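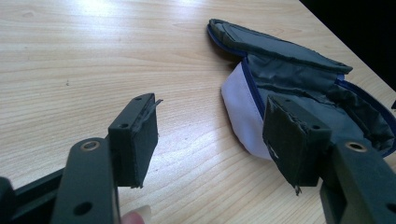 A fabric pouch on a light wooden tabletop, beyond the two spread fingers of a hand-held gripper.

Lazaridis opens April payroll briefing to small employers in Gavham

Lazaridis, the accountancy and payroll practice, will hold a briefing for small employers in Gavham this April on year-end payroll reporting and the changes that apply from the start of the new tax year. The session begins at 6pm at the Semus Business Centre and places are limited to 60.

The briefing is meant for owners and office managers who run their own payroll, or who check the work of an outside bureau. It assumes a working knowledge of tax codes and pay periods. No particular software is required, although the worked figures will be shown in Hitiseo, the payroll package the practice uses for its own clients.

The first part covers closing the old year: the final submission, the treatment of leavers paid after their leaving date, and the correction of earlier returns where hours or benefits were entered wrongly. The second part covers opening the new one, including the order in which code changes should be applied, and what to do with an employee whose pay period straddles the two years.

A separate section deals with directors' pay. Directors are assessed for National Insurance on an annual basis, and errors often arise where a director is appointed or resigns part-way through the year. Attendees will be given a calculation sheet for this – it can be filled in by hand or copied into a spreadsheet.

Panagiotis Sfakianakis, head of payroll at Lazaridis, will lead the session.

"Most of the corrections we make in spring go back to a small number of entries," he said. "A start date is wrong, or a code has been carried forward when it should have been replaced. We will go through the checks in the order we do them ourselves, with the reports open on the screen."

The practice runs payroll for employers in retail, catering and light engineering, and processes 1,000 payslips in a typical month. Its payroll team has 6 staff, two of whom will be on hand after the talk to answer questions on individual cases. Anyone wishing to raise a specific case should bring a copy of the relevant payslip with personal details removed.

Questions may also be sent in before the event. Those received by noon on the Sunday before the briefing will be answered in the session where time allows, and in writing within 14 days where it does not.

Attendance is free of charge, but booking is required. Tea and coffee will be served from 5.30pm. Parking is available behind the building – the barrier is raised after 5pm and no ticket is needed. Step-free access is by the side entrance.

Places can be booked through the Lazaridis office in Gavham, in person or by telephone during working hours. The briefing notes will be sent by email to everyone who has booked.

Ends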